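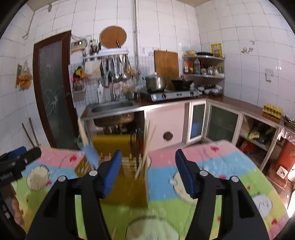
Ticket 3655 - Blue pads vs. Devel pads, hand-held gripper

Status: open

Problem: with the Devel pads, the fingers stop 2 mm short of closing. The blue pads close all the way on the same tool.

Tried so far:
Swapped left and right pads - no change.
Reset the zero point in Clodavik, ran 30 open/close cycles - same gap.
Checked the rivets by the pads - none loose.

Next: measure the Devel pads against the blue ones. Stay on blue for the chopstick and spatula runs until then.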